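Terero pauses kitchen arm software after grip fault

DRUSTPORT - Terero has withdrawn the latest control software for its Kudus kitchen arm after a fault was found in the way the gripper holds small glass containers. Customers who installed the April update should return to the previous version before using the arm again. No injuries have been reported.

The fault affects 330 arms in homes and assisted living apartments. A further 296 arms have not received the update and can be used as normal. All 626 owners have been sent a notice, including those who do not need to do anything.

The problem appears when the arm moves a jar or small bottle in or out of a refrigerator. If the gripper touches a shelf edge during the move, the software can read the contact as the container reaching the shelf. The fingers then begin to open while the item is still in the air. In most cases the arm corrects itself within a second. In 5 cases reported to Terero, it did not, and a glass container fell to the floor or onto a lower shelf.

Terero was able to repeat the fault in simulation on Wednesday, using the same refrigerator layout described in the first customer report. The upper glass shelf was found to be the most common point of contact.
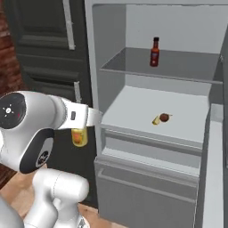

Simulated refrigerator task with a small glass jar held under the gripper fingers.

The April update was meant to make the arm gentler when setting items down. To do this, it lowered the force at which the gripper decides that an item has landed. Testing before release covered plastic tubs, cartons and cans on open counters. It did not include enough runs with glass items close to a shelf edge, and the company accepts that this should have been caught.

Siddiqui, the independent safety lab that reviews Terero products, has been given the logs from all of the reported cases along with the simulation files. Its review will look at the grip fault and at how the update was approved. Terero will publish the findings in full.

Owners of affected arms should take the following steps:

Stop any refrigerator task that is scheduled or running.
Open the Kudus app, go to Arm Settings, and select Restore Previous Version. The process takes up to 2 hours and the arm must stay plugged in.
Check the refrigerator and the floor near the arm for broken glass if a container has been dropped.
Keep children and pets out of the arm's reach until the app shows that the restore is complete.

Owners who cannot complete the restore should switch the arm off at the base and contact Terero support. A technician visit will be arranged at no charge.

A corrected update will be released once Siddiqui has finished its review. Terero has not set a date. Automatic updates for the Kudus arm will remain off until then - owners do not need to change this setting themselves.

About Terero
Terero designs and builds robotic arms for home kitchens. The company is based in Drustport.

Media and customer inquiries: contact the Terero support desk through the Kudus app or the company website.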